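12/07/2022

Open day notes, Venness. Typing these up the same night while I can still read my own handwriting, which got worse as the day went on (clipboard balanced on one knee, coffee in the other hand).

So! The open day. The sign-in sheet says 80 people came through, and I believe it, my feet certainly do. The Drimgate folks turned up as a group right after lunch and stayed until we started coiling cables. Two people from Huang came too and asked the best questions of the day, more on that further down.

I had the cloth-handling station all afternoon. The talk before it went fine, I think. I showed the Drultard slides, but I cut them down to the ones on fingertip shape and the one on why fabric is such a pain compared with boxes and cups. A box stays a box! You pick up a cloth by one corner and you've got a whole new object to deal with. That line got a laugh, so I'm keeping it for August.

Then on to the bed work. I'd told everyone to forget about speed and just watch what the fingers do near the edge of the fabric, because that's where you learn something.

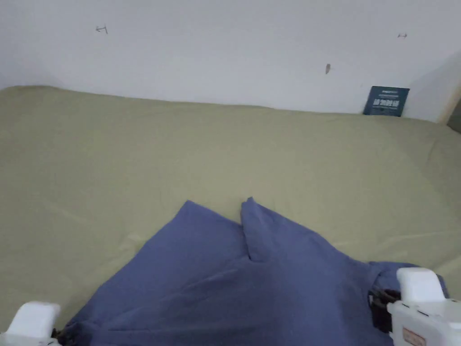
Blue cloth on the bed, both times.
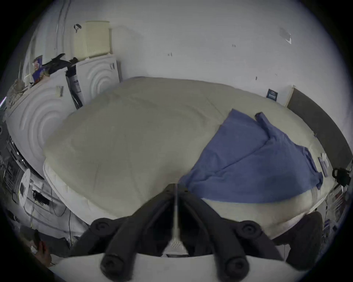

I kept coming back to the same point all afternoon, that most of the trouble is in choosing where to grab. Go for the middle and you get a tent. Go for a fold and you may get two layers when you wanted one. One of the Drimgate people wanted to know why we don't just find the corners first and be done with it, and I said sure, show me the corners on a crumpled shirt! We ended up having a really good back-and-forth about that, and I promised to send over our list of grasp labels. (Note to self: SEND IT. The version in the shared folder is old and still has "edge" and "hem" mixed up.)

The Huang question I liked most was whether we log the bad grabs. We do, but we don't sort them, so a slip and a double layer both go in as "fail" and that's the end of it. They thought we were throwing away the good part. I went and looked afterward: the log stands at 2,614 grabs, and the fails are all in one heap. I'd love to split them into 3 bins before the next round: slipped, too many layers, missed completely. Somebody please talk me out of it if that's dumb, but I think it's an evening's work plus a lot of clicking.

Other stuff, in no order:

- The feedback cards were a hit. 26 came back, mostly nice. Several asked to try a gripper themselves, so let's plan a proper hands-on slot next time, with a sign-up sheet.
- My voice was gone by four. Need either a mic or a second person to swap with.
- The handout still has last year's email address on it. I crossed it out by hand on the first stack and then gave up.
- Somebody walked off with the good tape measure. If it's in your bag, no questions asked, just put it back in the drawer.
- Parking was tight, and the arrow at the gate sent people to the loading side.

One thing I want to try this week is the same set of cloths with a slower close, then again at normal speed, and compare the double-layer grabs. I have a hunch the close speed matters more for thin stuff than for towels. I'll put the first numbers on the next page.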